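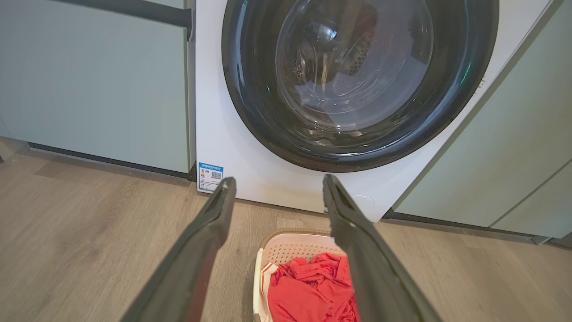
Front-loader set flush between sage-green cabinets, drops still on the glass.

The laundry wall, finally

Washers used to live in the basement. Now they're in the kitchen, in the hall, next to the silverware. Fine by me — if the cabinets are right.

Sage green is everywhere this November. Fleson does it, Bulico does it, and the small Trajkovski shop will mix you a version a shade grayer. Flat fronts, no handles. A dark channel along the top edge to hook your fingers in. Less to catch a hip on when you're hauling wet towels.

White machine against green? Works. Black door ring helps, gives the eye somewhere to land.

Now the boring part. Measure twice. Then measure the hoses, which everbody forgets. At the Taltodside apartments the washers went in 39 at a time and the first 11 had to come back out — shelf too low, doors scraping. Painful. A single base cabinet from Bulico runs $468, a pair with the filler strips and kickplate $1074, so you dont want to be trimming one with a saw.

Leave the filter hatch clear. Low down, easy to block with a kickplate that runs too far across. Leave the door open a bit after a wash too, and wipe the glass and the rubber. Old T-shirt is fine.

Paint: satin, not matte. Matte marks. Budget up to two coats more than the can says, green over white especially.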